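4.2 Retention in paid mentoring groups

We followed 11 small groups run through Cesard, each led by one mentor over 6 weeks. Sign-up was by video invite only. 416 women applied, most after a single clip. Drop-out highest in week two, same as the pilot in October. Mentors who set a weekly call kept more people, see Table 3. 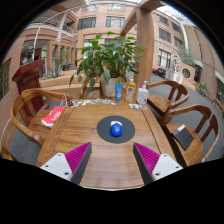

Figure 2. Blue object on a round gray mat, wooden table.

Did group size matter? Less than expected; the call schedule explained most of the diffrence between groups.

Goal sheets were coded by hand (Stetsiuk). Two groups, Vidmar and Drarnum, turned in none, so left out of teh goal analysis but kept in the retention counts.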